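Review: Elach hand-held parallel gripper, pair, after a season of cloth work
Reviewed by Danai Alexiou

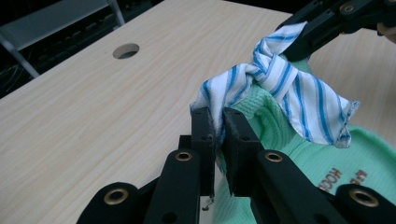

Striped cloth held between two grippers over a green waffle towel. Fingers closed on a bunched corner.

Verdict in short: good linkage, good fingers, poor pivot retention. One of our units failed under load in October and the failure was a pinch hazard. I would buy the grippers again only with the changes listed near the end.

What we use them for

Our group records hand-guided demonstrations of towel and cloth folding, which are then used to train a two-arm cell. The operator holds one gripper in each hand and works at a table. Cloth is a hard load for a tool like this. The weight is close to nothing, but the fold has to be clamped firmly enough that it does not creep when the other hand pulls, and pulling the cloth taut puts a sideways force on the fingers that rigid parts rarely produce.

We bought 13 units from Jaston, the distributor. They arrived assembled, with a hex key and a single-page setup sheet. The sheet covers finger alignment. It does not mention pivot inspection.

Mechanism

Squeezing the handle drives a pair of arms through a layered linkage, and the two flat fingers close toward each other. Travel is smooth and there is little stiction. Closing force rises evenly over the last part of the stroke, so a thin fold can be held without crushing it. The finger faces are drilled, and we used the holes to fix our own friction pads on some units. Bare fingers are adequate for waffle weave. They are marginal on smooth cotton, where the fold creeps out if the operator eases off the handle at all.

The pivots are the weak point. On our version each joint turns on a pressed bushing held by a thin flange. There is no secondary retention: no clip, no washer and no threadlocked screw behind it. The bushing stays where it is because of the press fit alone.

The failure

Stelios Rallis was stretching a cloth between both hands when the upper pivot on the right-hand gripper let go. The bushing had walked out far enough for the arm to lift off its seat. With the handle still squeezed, the freed arm swung inward across the linkage and caught the side of his index finger against the housing. He had a blood blister and no cut. The cloth dropped, and the recording continued until he stopped it by hand.

That unit had logged 86 hours. We took the whole set out of use the same afternoon and inspected every joint under a bench magnifier. Of the other units, 2 had a bushing standing proud of the arm by enough to catch a fingernail. The remaining 11 of the original order, counting out the failed one as well as these, would be 10, and all 10 passed.

Cause, as far as we can establish it: side load from pulling on clamped cloth works the flange back and forth at the edge of its seat, and the press fit relaxes. All three affected joints were upper pivots, nearest the fingers, where that load is highest. We found no cracks in the arms. We did not measure the bore diameters before first use, so I cannot say whether those parts were oversize from the start.

A second problem showed up in the data. Finger opening is logged by an encoder at the handle. As the pivot loosened, the logged opening and the true opening drifted apart, and the episodes looked normal in our Flernesa viewer. We had to discard the last recordings from all three units. Anyone using the logged value as a training signal should check it against a feeler gauge at intervals.

Supplier response

Jaston replaced the three units without argument. The replacements have the same pivots. A retention kit made by Fragkou, consisting of a shoulder screw and a lock nut for each joint, fits without drilling. It adds a little drag to the handle, which operators noticed for the first session and then stopped mentioning.

Changes before use

Fit positive retention to the upper pivots as a minimum.
Put a paint witness mark across every joint and check it at the start of each shift.
Keep the free fingers behind the guard line of the housing while pulling cloth taut.
Release the handle at once if the grip feels soft or uneven.
Stop recording on a dropped cloth and inspect before resuming.

Since fitting the kit we have seen no movement at the witness marks. Fingers and arms show light polishing and no other wear. The handle springs are unchanged.

Rating: 2 out of 5 as delivered. With the retention kit fitted I would raise that to 4.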